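Search this site Enter keywords Go

3.2 Where the small repairs get done

We had expected, when we began visiting households in Dirnisbridge, that most small repairs would turn out to be done in the garage or the basement, in the sort of place with a pegboard and a good lamp. A fair number of people do own such a place, and they were kind enough to show it to us, often with some pride. But when we asked where they had last fixed something, the answer was very often the kitchen table. Of the 244 repairs written down in the household diaries, well over half were done at a table where the family also ate, and many more were done at a desk or on a bed.

The reasons people gave were plain ones, and we came to like them a good deal. The table is warm in October when the garage is cold. It is near the kettle, and near whoever else is at home, so that a person gluing the sole of a shoe can keep up a conversation and be handed things. One woman in the Rusgate part of town told us that she could not imagine sewing on a button by herself in another room - it would feel, she said, like being sent away. Several older participants remembered a parent working in just the same spot, with newspaper put down first.

Tables also set limits on the work. Anything that smells, drips or needs to be left overnight has to be cleared before supper, and our diaries are full of jobs that were stopped halfway and moved to the top of the refrigerator. Households with a second table, even a very small one, finished their repairs sooner, and they were more willing to start one in the first place. We return to this in Section 5, where we compare them with the members of the Pintér repair circle, who have shared benches.

The surface itself matters more than we had guessed. People with light, bare wood spoke of how easy it was to find a dropped screw (Figure 4), and people with dark or patterned tops often laid out a tray or a dish towel.
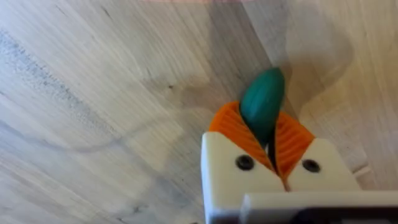
Figure 4. Two small dark screws in white plastic parts, with a light wooden tabletop behind.

The same people worried about scratches, of course, and roughly 50 of the diary entries mention some kind of covering. Cork mats were well liked, and so were old place mats that had been retired from dinner. A few participants had bought the Wadard folding mat and were fond of it, though it seemed to spend most of its life behind a door.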